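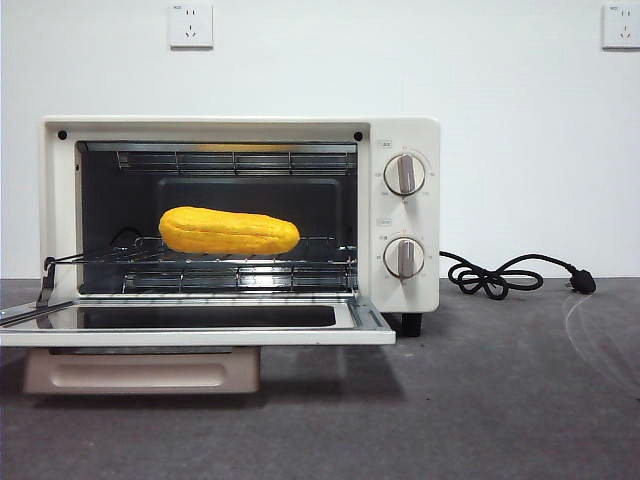 Toaster oven with the door right down and the toy corn on the rack.

Skarka Soft Stop, revised version
A force limiter for two-finger grippers, made by Curnolitz

If you bought a Soft Stop before April, please read this page before you next run your arm, even if yours has behaved beautifully so far. We're very fond of this little unit and it pains us to say that the first version had a fault. When a gripper was lowering a drop-down door, the limiter could miss the moment the hinge reached its end and let the arm carry on pressing. Most of the time the arm stalled and somebody swore at it. At our Plindudholm workshop it bent a hinge, and a customer wrote to tell us that their oven had been tipped forward on to its door (no one was hurt, thank goodness, but it gave everybody a fright).

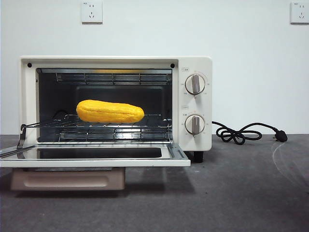 Ovens with a rack linked to the door were the worst for it. The rack comes forward as the door drops, the load on the fingers changes all the way down, and our old software took that final jump for more of the same. Eglė Sproģis spent a good part of the spring on the bench tracking it down, and the revised unit now watches wrist position as well as force, so it lets go within 2 mm of the stop. She has put it through 2,000 door openings and we're much happier! 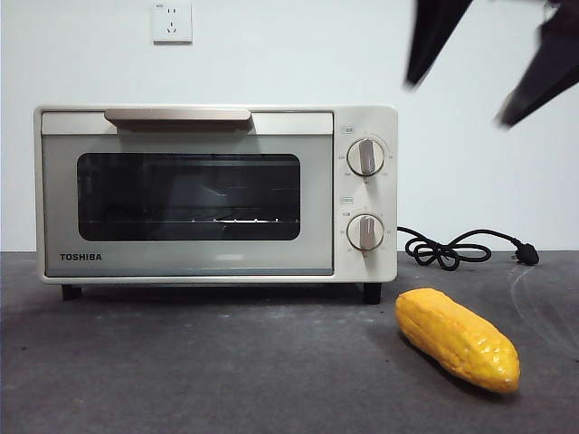 Some care is still needed on your side. Do your practice runs with the appliance unplugged and with toy food, keep your hands away from the door while the arm is moving, and have the stop button where you can reach it without leaning across. The limiter doesn't replace that button.

Price: 99 euros, cable included
Exchange for first-version owners: free, posted within 14 days
Fits: Skarka and Butkienė two-finger grippers
Not suitable for: suction heads, or doors that open sideways

To arrange an exchange, send us the serial number from the underside of your unit.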